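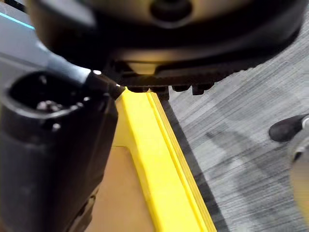 Packing tips online mostly come from people selling boxes, so I read them with one eyebrow up. The usual advice for hard plastic parts is to wrap every piece separately. I doubt it helps much. What breaks first is the thin stuff on the rim, like the row of little black teeth on a round part, and a layer of film does nothing for those if the weight is resting on them. Set the part down with the teeth clear of the bench. If they touch, turn it over.

Bin dividers are another one. Ulex sells a set of 6 and I still can't see what they do that a cut-up carton doesn't.

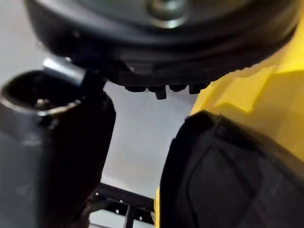 Viltville, 25/09/2024

A reader asked if tabs should be taped flat before packing. I wouldn't. Tape pulls at them when it comes off, and the glue collects dust. Look at the tabs before you pack and again when you unpack, under a decent lamp.

As for padding, I've used flattened cardboard in the bottom of a plastic bin since February and have no plans to buy foam. Leave the plastic wrap on the sheets if they came that way. Curved shells can lie straight on top. 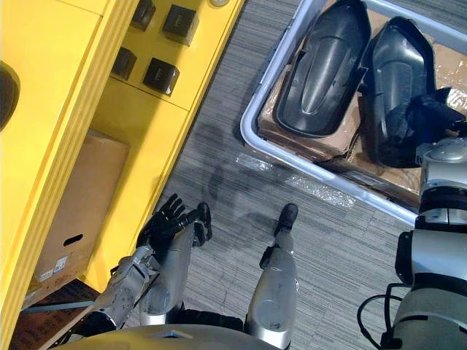 Small pieces shouldn't go in with the big ones, whatever the "one bin for all" crowd says. Keep them up on a shelf until the bin is done, then give them their own box. A carton with a handle hole is fine for this, but tape over the hole if anything inside could slip through it.

Wipe shiny black plastic with a dry cloth only. I tried the Binden spray for 15 minutes and got streaks.

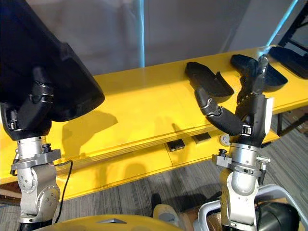
Glossy black pieces on the yellow table.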